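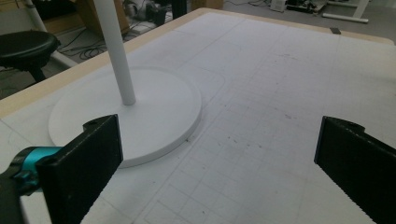
What do you do with the stuff that never fits in a drawer? Hang it up. Mugs, whisks, ladles, the big strainer, all of it off a hook or a stand, out where a hand can reach.

OK. Slide 2. Small kitchens talk, Clanum home group, Wed 14 May. 40 minutes incl. questions so keep moving. Phone OFF.

Start with show of hands: who has a drawer that jams? Wait for it. Then who has fixed it by pushing harder. (Pause.)

Main point, say it early: drawers are for flat things. Knives, spatulas, peelers. Whisk is a balloon on a stick, takes up the room of 5 spoons and catches on everything. Same with mashers. Get the round stuff out first and the drawer problem mostly goes away.

Mug tree. Everybody thinks mugs. Fine for mugs. But the arms don't care what's on them. Anything with a loop or a hole in the handle. No hole? String, or a rubber band doubled over. Or drill one if the handle is wood, small bit, go slow, sand the edge.

What to look for in a stand:
Base. Wide and heavier than you'd guess. Tip test in the store, one mug on one arm, nudge it. If it rocks put it back.
Arms. Curve up at the ends or stuff slides off when you grab the one next to it.
Height. Measure under your cabinets BEFORE you buy. Mine at Marinho Street didn't fit, had to live on top of the fridge for a whole winter. Tell this quick, don't do the long version.
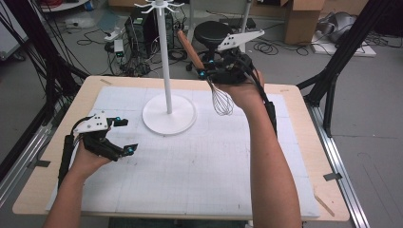
Whisks. The loops need air around them, so hang them on the outside, lowest arm if you have levels. Don't jam two on one hook, wires catch and then they bend. Wire end down. Handle end up so you can grab it without looking.

Long handles are the problem. Anything longer than the pole is tall will drag on the counter. Check with the thing in your hand first. If it drags, wall hook, not the stand.

Load it evenly. One on this side, one across from it. Unload the same way!! People take all the mugs off one side on a Sunday and over it goes. 

Where to put it: not by the stove (grease film, you will be washing things you havent used). Not on the edge of the counter. Near the kettle is good for mugs, near the mixing bowls for tools. If you bake and drink coffee in the same corner, lucky you, one stand does both.

Cleaning. White ones show everthing, which I like. Wipe the pole top to bottom, then lift the base and do under it. Crumbs live there.

Husevine handout goes round NOW, not at the end. Last time in October it went out late and half the room had left. Page with the measuring chart, tell them to write on it.

Cost question always comes up. I paid 23 dollars. Thrift stores have them all the time, usually with the price sticker still on the base. Don't get drawn into the Erkel rail system, that's a different talk, say come find me after.

Homework: empty one drawer tonight. Give it 10 minutes, timer on. Round things in one pile, flat things go back in. Pile goes on the stand or the wall.

If time: the tea towel question. On the oven handle, not on the tree, it covers the hooks.

Questions. Leave the chart up on screen. Pick up spare handouts from the chairs before going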